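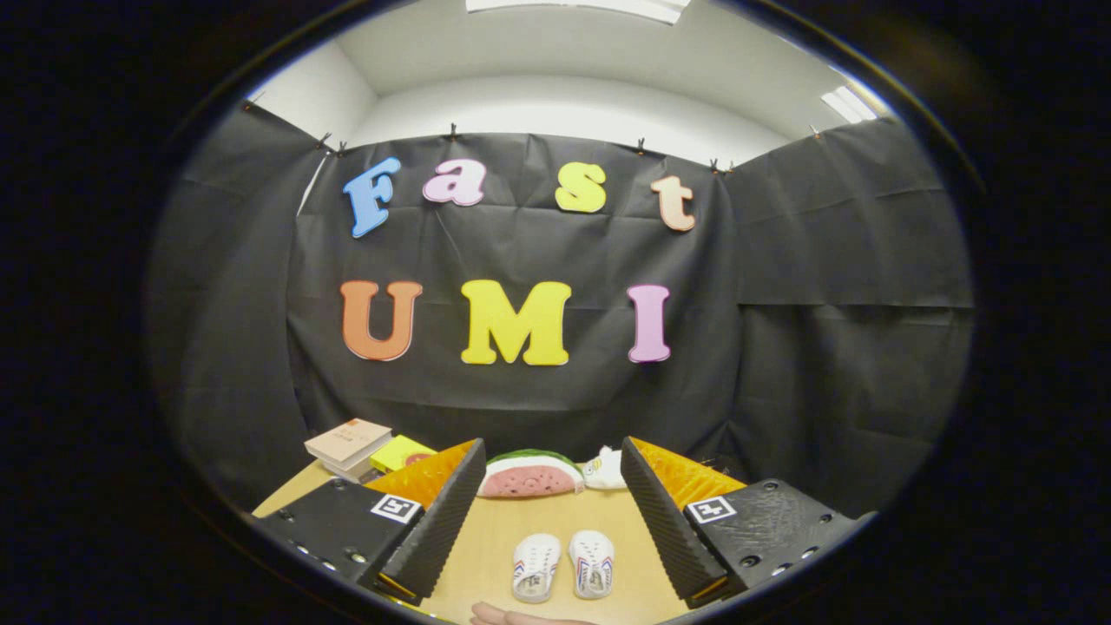 Home | Projects | Year 2 | Report Guidelines | Contact

We use cookies to keep this site working. Accept | Manage settings

Setting up a tabletop booth with a fabric backdrop
Final project report, Interior Spaces unit

1. What we set out to do

Make a corner of an ordinary white room into a plain dark booth for tabletop work. Small budget, no drilling, no paint, everything has to come off the wall again at the end of term. Second aim was a sign in foam letters on the fabric that can be read from the front of the table.

Our group had the November slot so most of this was done in the evenings. Report is shorter than the proposal, sorry, ran out of time on section 5.

2. Materials

Black fabric, one long piece, from the Wolex remnant bin
Small black clips (Cumeck, mixed bag)
Foam letters, mixed colours
Pins
Light wooden table, already in the room
Books, already in the room

Total spend came to 99 dollars. Most of that is the fabric. We had quotes for a proper curtain rail from Endar at 398 dollars, which was out straight away.

3. The backdrop

Fabric goes round the back and both sides, down to the level of the table. First plan was back wall only. Looked silly, the white on either side pulled your eye away from whatever was on the table. So it went round the sides too and that was the biggest improvement of the whole project.

Held along the top with eight of the small clips. They are not evenly spaced. We meant to measure it out properly but the fabric is heavier than it looks and you end up clipping where it needs a clip. In a couple of spots there are two close together. One at each upper corner, the rest spread between. A second go at this would use more clips, and closer.

The creases. Fabric came folded and we didnt iron it. It's wrinkled all over and sags in folds between the clips. The marking sheet asks for a "smooth, even surface" so we know we lose marks there. What we would do:

- iron or steam before hanging, not after
- hem the top edge so there is something stiff to clip to
- weight the bottom edge

Ejigu brand steamer is in the equipment cupboard list but somebody else had it booked every Thursday.

Black was the right colour though. We tried a grey offcut and it went muddy under the ceiling lights. On the black the coloured letters stand out well.

4. The lettering

Two words on two rows, "Fast" on top and "UMI" underneath. Top row is a capital F then lowercase, bottom row is all capitals and larger. Rounded bubbly letters with thick strokes, a bit like a kids' classroom. We liked that against the black.

Colours: F is blue, a is pink, s is yellow, t is a peachy orange. Then orange U, yellow M, pink I. We wanted the two rows to share some colours so they read as one sign and mostly they do.

Spacing is where it went wrong. The t sits a little lower than the rest of its row. The gap between M and I is wider than the gap between U and M. Easy fix with a chalk line and a paper template, which we should have made at the start. Wrinkled fabric makes it harder too, you pin a letter level, then the fold moves and it isn't level any more.

The bottom row is centred under the top one. That part was planned on paper and it worked.

5. The table and lighting

Table top is light wood, pale tan. Against the black you get a strong line where the two meet, good for seeing the edges of things. We kept objects near the back so the front stays usable as a work area. Stack of books at the far left, the top one with a cream cover and small reddish printing.

Lighting is only what was in the ceiling, a long rectangular light and a smaller panel over to the right. No lamps added. A side lamp was in the proposal and got dropped. Should have been tested at least once.

6. Feedback

We put a comment sheet in the hallway for the open evening. Page counter on the project site says 807 visits but only a handful of people wrote anything. Comments in no order:

"letters are fun"
"iron it!!"
"feels like a little theatre"
"is the I meant to be that far over"

7. What we would change

Iron the fabric. Template for the letters. More clips. A cheap tension wire in place of clips would be worth pricing too. Try one side lamp at table height and take notes on the shadows.

Take-down has 2 people assigned. Clips go back in the bag, letters flat in an envelope so they dont bend, fabric rolled on a tube for next year's group.

Back to Projects | Next report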